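Last updated: July 31, 2018
Posted by Fiona McIver
Print this page | E-mail this page

Re: [quilters] Backing fabric, how much extra?

> I'm doing my first big one and the pattern says to cut the backing
> 8 inches longer than the top. Is that really necessary? It seems
> like such a waste of good fabric. Also, does anyone prewash flannel?

Oh please do leave the extra! I skimped on my niece's quilt back in June (I had a lovely piece from Fashola that was just barely big enough, and I talked myself into it) and by the time I got to the last corner the backing had crept in so far that I had batting showing. I had to unpick two whole rows and sew a strip on, and I can still find that seam with my eyes shut.

If you're sending it out to a longarmer, ask her first. Mine wants four inches on every side and she will send it back if it's short. The offcuts make good binding anyway, or pot holders, or you can just throw them in the scrap bin like I do and feel guilty.

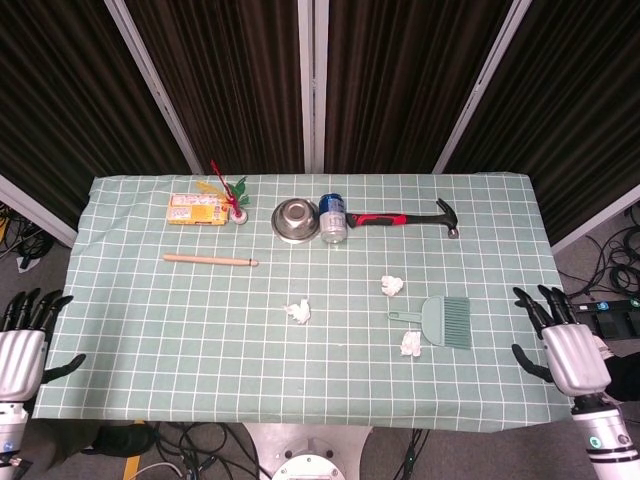 As for flannel, yes, yes, yes, prewash it, and twice if you can stand to. It shrinks like crazy. I use warm water and a regular dryer cycle, then press it while it's still a bit damp. Cotton I don't bother with unless it's red.

One more thing, the Stelard batting comes folded up tight, so open it out the night before or you'll be fighting creases the whole time you're basting. I hang mine over the stair rail.

What pattern are you making, by the way? And what size bed?

Fiona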